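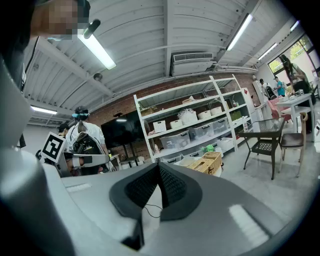 La méthode Plellance est une méthode d'apprentissage par imitation destinée aux robots manipulateurs à deux bras, dans laquelle les démonstrations sont exécutées par des opérateurs humains munis de pinces tenues à la main, sans que le robot soit présent. Elle a été mise au point à Pornport par Lefteris Dimitriou et Spyros Moschos, au sein du laboratoire Christodoulou. Les gestes sont enregistrés dans des pièces meublées de façon ordinaire, avec leurs étagères, leurs paniers et leurs tables, et plusieurs personnes peuvent s'y trouver en même temps. L'opérateur porte un sac à dos chargé de matériel et tient une pince grise surmontée d'un marqueur carré noir et blanc, dont l'orientation est estimée image par image. Les trajectoires ainsi obtenues servent à entraîner une politique de commande, ensuite transférée au robot.

Origine

La méthode est issue d'un travail antérieur du même laboratoire sur la téléopération. Dans ce premier dispositif, un opérateur commandait les deux bras du robot au moyen de manettes, avec un retour visuel décalé. Les démonstrations étaient lentes, et une part importante des enregistrements devait être écartée en raison d'hésitations au moment de la saisie. Dimitriou proposa de séparer l'effecteur du bras et de confier directement le premier à l'opérateur. Moschos se chargea de l'étalonnage et du logiciel de synchronisation, désigné dans les publications du groupe sous le nom de Badura.

Le nom Plellance s'appliquait d'abord à la seule pince. Son emploi s'est étendu à l'ensemble de la chaîne, de l'enregistrement à l'entraînement, et les deux usages coexistent dans la littérature du laboratoire.

Principe

Chaque opérateur dispose de 2 pinces, une par main. La géométrie des doigts reproduit celle de l'effecteur monté sur le robot, de sorte que les contacts observés pendant la démonstration restent réalisables par la machine. Une caméra solidaire de la pince filme la zone de saisie ; une caméra placée à hauteur de tête fournit une vue d'ensemble de l'espace de travail, où apparaissent à la fois les avant-bras, les outils et le mobilier.

La position relative des deux mains constitue la principale difficulté de l'enregistrement bimanuel. Lorsqu'une pince quitte le champ de la caméra de l'autre, l'odométrie visuelle seule laisse s'accumuler une dérive que la politique apprise reproduit ensuite. La méthode y remédie par des cubes blancs couverts de motifs noirs, fixés à la base des pinces et visibles depuis la caméra de tête. Un cube présente généralement plusieurs faces à la fois, ce qui limite l'ambiguïté de pose propre aux marqueurs plans vus de face.
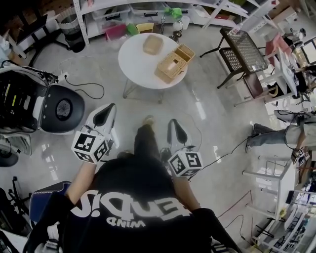
Déroulement d'un enregistrement

Une séance débute par l'étalonnage. L'opérateur rapproche les deux pinces devant lui, les maintient immobiles, puis les ouvre et les ferme complètement. Badura utilise cette séquence pour aligner les horloges des caméras et pour établir la correspondance entre l'image des doigts et leur écartement.

La tâche est ensuite exécutée à vitesse naturelle. Les consignes du laboratoire demandent de marquer un bref arrêt avant chaque contact et de ne jamais toucher un objet avec une autre partie du corps que les pinces. Une démonstration au cours de laquelle un objet est repris à la main est rejetée en totalité. Les visages des personnes présentes sont masqués avant l'archivage.

Les tâches retenues relèvent du rangement domestique : ouvrir un panier tressé, en retirer le contenu, déplacer un bac, replacer un couvercle. L'emplacement initial des objets est modifié d'un essai à l'autre. Le mobilier n'est pas déplacé, mais l'opérateur change de point de départ, afin que l'arrière-plan des images varie.

Traitement des données

Les séquences sont découpées par essai, puis soumises à 3 filtres successifs. Le premier écarte les essais dont l'étalonnage est incomplet. Le deuxième porte sur la continuité des trajectoires et signale les sauts de position incompatibles avec un mouvement humain. Le troisième vérifie que les poses relevées peuvent être atteintes par les bras du robot, compte tenu de leurs limites articulaires. Les essais rejetés à ce dernier stade sont conservés à part, car ils peuvent convenir à une machine d'une autre géométrie.

Les images sont enfin ramenées à une fréquence commune. Les actions y sont exprimées dans le repère de la pince et non dans celui de la pièce, choix qui dispense de connaître la position exacte de la base du robot lors du déploiement.
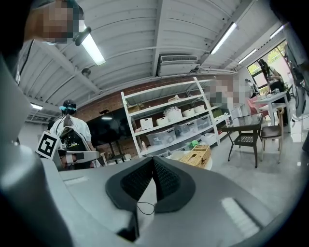

Mâchoires d'une pince tenue à la main, avec leurs patins noirs. À l'arrière-plan, une personne équipée du sac à dos à armature ouverte.

Résultats

Le premier corpus complet comprend 1848 démonstrations validées. L'évaluation sur robot a porté sur 155 essais, répartis entre des objets connus et des objets absents du corpus. Selon ses auteurs, la méthode égale la téléopération pour les saisies simples et la dépasse pour les tâches dans lesquelles une main stabilise un objet pendant que l'autre agit. L'ouverture des paniers à couvercle demeure la tâche la moins fiable, en particulier lorsque le couvercle masque l'un des cubes à la caméra de tête.

Limites

L'absence de mesure d'effort est la réserve la plus souvent formulée. L'opérateur règle la force de serrage au toucher, et cette information n'est transmise à la politique qu'à travers la déformation visible des doigts. Les surfaces brillantes, notamment les sols et les plateaux de verre, perturbent par ailleurs l'odométrie par leurs reflets. Une version ultérieure de Badura pondère les points d'intérêt selon leur stabilité d'une image à l'autre ; elle réduit les erreurs dues aux reflets du sol, mais allonge le temps de traitement.

Voir aussi

Apprentissage par imitation
Marqueur fiduciaire
Odométrie visuelle
Téléopération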